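Open evening at Drallov, and my hands are still tired

I'd had the Drallov open evening in my diary since March and nearly talked myself out of it because of the rain. So glad I didn't! It's only 22 minutes on the train for me, then a walk past the old Kunell warehouse, and by the time I got there the front room was already full of dripping coats and people holding paper cups of tea.

If you've read this blog for a while you'll know I go to a lot of these things. Usually there's a big arm behind a fence moving a box from one shelf to another, you clap, you go home with a pen. Drallov do it differently. They have one arm (it's called Guvside, after the street their first workshop was on) and they let it run for a bit at the start, folding tea towels. Then they switch it off and spend the rest of the evening on how it learns, which is the part I'd come for.

The short version is that people do the job first, holding the same sort of gripper the robot would have, with a camera on it. You squeeze, the fingers close, and everything you do gets recorded. Carter Fraser, who ran our group, has done so much of it that he picks up his tea mug with the things without looking. He told us they had 716 recordings of one cable job alone and that he'd thrown away 139 of them, mostly for being too slow or for somebody dropping something halfway. I asked whether the dropped ones were any use and he said that was a whole other talk, and then gave us most of it anyway, which I loved.

We went round in small groups, 30 of us altogether, so there was a decent wait between turns. I didn't mind a bit. Watching other people is half the fun. One lad of perhaps ten was miles better than his dad. A woman who repairs clocks was better than everybody, very calm, tiny movements, and Carter asked if she was looking for a job (I don't think he was joking).

My own go was humbling. You think of your hand as one thing, but take away three fingers and all the feeling in the tips and you find out how much you lean on them. I kept coming in too steep and pushing things away from me. Carter's advice was to stop staring at the fingers and look at the place I wanted them to end up, a bit like steering a bike, and that did help. Using two grippers at once is harder again. My left hand simply copied whatever my right was doing, and I had to say "left, left, left" under my breath like a child learning to march.

The desk jobs were my favourite table by a long way. Towels and cups are forgiving, they squash or they roll and you try again. Keyboards and leads are another matter: flat, awkward, with a cable that has its own ideas about where it would like to lie. Jelínek, the little repair shop two doors down, had lent them a box of old office kit, and I could happily have stayed at that table until they locked up.
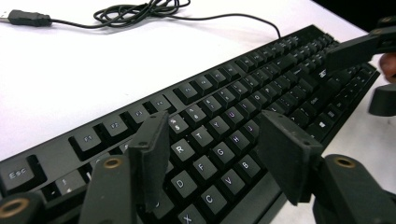
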